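3.2 Casting and screen time in the Stornlow series

The second body of material comes from Stornlow, a reality programme in which a fixed cast shares a house for the length of a season. All 58 episodes broadcast up to the end of the fourth season were coded. Specials and reunion programmes were left out, as their format differs from that of the main run and they draw on footage already counted. Each episode was divided into segments, a segment being any stretch of footage with the same cast members present in the same place. Segments shorter than 14 seconds were joined to the one before.

For every segment the coder entered the cast members who spoke, those who were present but silent, and whether the talk was addressed to another person or to the camera. Speech to camera was treated as a separate category throughout. Earlier work on the Purves format grouped the two together, which makes it hard to tell a central figure in the story from one who mainly comments on it.
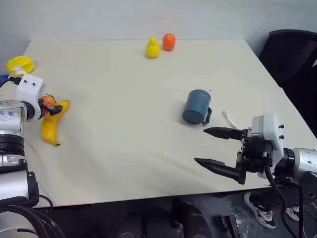
Agreement between coders was checked on a subset of episodes drawn from each season. Where the coders differed on who was present, the segment was viewed again and the entry settled by discussion. Most differences arose in party scenes, where several conversations overlap and the sound does not always match the person shown. Segments that could not be settled were kept in the totals for running time but dropped from the counts for individual cast members.

Figure 4 gives the share of speaking time for each cast member by season. In the first season the shares are fairly even. From the second season onwards they spread out, and returning members hold a larger share than newcomers in every case. The pattern is weaker for speech to camera, where newcomers are used early in the season to introduce themselves and to describe the others.

Figure 4. Share of speaking time by cast member and season, Stornlow, main run only. Speech to camera is shown separately.

The same coding scheme was applied without change to Pultadby, whose cast is replaced in full each season. With no returning members, any unevenness must come from events in the house or from choices made in the edit. The results are reported in the next section.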